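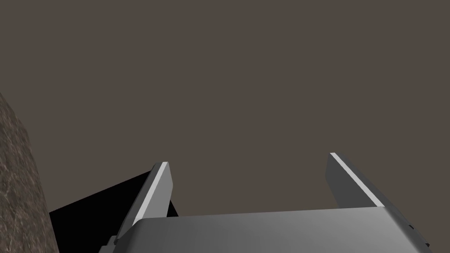
Gripper operators and trainers wanted, Heddale (three openings)

Hi! I'm Drahomíra Sýkora and I run the sorting floor at Radwan in Heddale, where we split and grade stone for garden walls. I'm hiring three people, and I'd rather tell you what the job is like than paste in the usual list.

For years the work here was lifting. You stood at the belt, picked up a piece, turned it over, decided on a grade and set it on a pallet, and by July your wrists knew all about it. Now we're bringing in two-finger gripper arms for the heavy end of the line (we call the whole setup Avo, don't ask me to defend the name). Every new grip gets tried out in simulation first, and that's where you come in.

You'd spend mornings at a screen, setting up picks and working out how wide the fingers should open and which way they should come at the stone. Afternoons you're on the floor with the crew, grading by eye and telling us what the arm is getting wrong. I still trust a person's thumb on a hairline crack more than anything with a motor!

What changes for people already here? Less lifting, more looking, and yes, some grumbling. Matěj Šťastný has moved from the belt to training and he'll be teaching you. He complains about the chair. Hours and breaks stay the same, and the pay grade goes up one step once you've finished training, which can take up to 100 hours, all paid.

You don't need to code. You do need to be okay with steel-toe boots, dust, and doing the same pick over and over while we change one little setting. If you've worked in a quarry, a warehouse or a bakery, I want to hear from you.

Write me a few lines about yourself, no fancy resume needed, and drop them at the Radwan office, 212 Flurkgate, by 13 September 2020. Come in by the side door, the front one sticks.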